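The Second Call

The manager closed her office door at ten to nine and put her phone face down on the desk. She had 2 calls that morning. The first was with her boss in the Appiah office, and that one was easy. The second was with her coach.

She had been meeting with the coach since March. They talked every other week for an hour, and most of the time she looked forward to it. Today she had not done what she said she would do. She had promised to tell her team at Jemov that the Zalteo contract was in trouble, and she had not told them.

She opened her notebook to the page from last time. The promise was there in her own writing, with a line under it. Below it she had written the names of the people she would speak to first. None of the names were crossed off.

She thought about moving the call. She could say something had come up. It would take one message, and the coach would be nice about it. She typed the message and looked at it for a while, and then she went to get coffee.

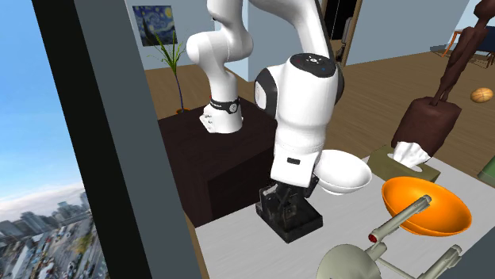 A white arm, its gripper down on the table beside a bowl.

When she came back the message was still on the screen. She deleted it one letter at a time.

The coach picked up on the first ring.

"How are you coming into this?" the coach asked. It was how every call began.

"Badly," she said. "I didn't do it."

"Okay."

She waited for more, but the coach was quiet. She could hear a truck backing up somewhere on the other end.

"I had the meeting set," she said. "All of them were in the room. I talked for twenty minutes about the parking lot."

"What about the parking lot?"

"They're repainting it – there'll be 80 spaces, up from 70." She rubbed her eyes. "I had a handout."

The coach laughed, and then so did she. It went on longer than the handout deserved.

"What did you think would happen if you told them?" the coach asked.

She looked out the window at the road to Poner. A bus had stopped and a man was getting off it with a ladder.

"I thought they'd ask me what we were going to do," she said. "And I don't know."

"Could you say that to them?"

"That I don't know?"

"Yes."

She picked up her pen. She wrote the three words at the top of a clean page, and they looked odd there.

"They're all in until noon," she said.

"Do you want to stop early?"

The clock on the wall said twenty past eleven. She said yes, and thanked her, and went down the hall with the notebook under her arm.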